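差出人: Marin Ristić
宛先: 保全メーリングリスト
日付: 2025/11/09
件名: Re: ケーブル保護管の交換基準について

Ristićです。Galindoさんの質問に順に回答します。

> Faustino Galindo wrote:
> Ayala工場の保全担当です。可動部の配線について、
> 現行手順書では交換間隔が稼働3000時間となっていますが、
> 5月の点検で外した管は、ほとんど摩耗がありませんでした。
> 間隔を延ばしてよいでしょうか。
> また、結束バンドの締め付け力に社内規定はありますか。

1) 交換間隔
3000時間は旧型の管を前提にした値です。現行品はPlongate製に切り替わっており、肉厚も材質も異なります。ただし、外観に摩耗がなくても内側の導体が疲労している場合があるため、管の状態だけを根拠に延長することは勧めません。延長する場合は、導通抵抗の記録を3回分そろえてから申請してください。様式は手順書の付表にあります。

2) 結束バンド
規定値は67Nです。手締めでは個人差が大きいので、設定式の工具を使ってください。締めすぎると被覆に圧痕が残り、そこが屈曲の起点になります。5月以降に報告された断線のうち、固定点の直近で起きたものはこの形でした。余長は切断面が被覆に触れない向きで切ります。

3) 余長の取り方
図面766の寸法は静止姿勢での値です。可動端では最大ひねりの姿勢まで手動で送り、張りが出ないことを確認したうえで固定してください。逆に余らせすぎると周囲の構造物に擦れます。信号線と動力線を同じ束にする場合の離隔については、Zamudioさんが改訂案を作成中です。 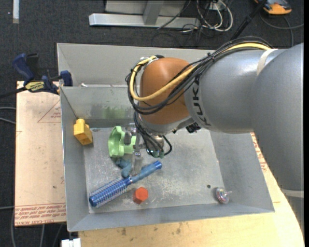 図1 手首部まわりのケーブル束(KUKA)。前腕上部に結束バンド。

束が大きく弧を描く配線では、点検時に弧の外側と内側の両方を見てください。外側は擦れ、内側は被覆のしわが出ます。しわは指でなぞると分かります。点検表には左右ではなく「外」「内」で記入をお願いします。

Paltuveo側の手順書は版が一つ古いままです。Quezadaさん、差し替えの予定が決まったらこのリストに流してください。

Ristić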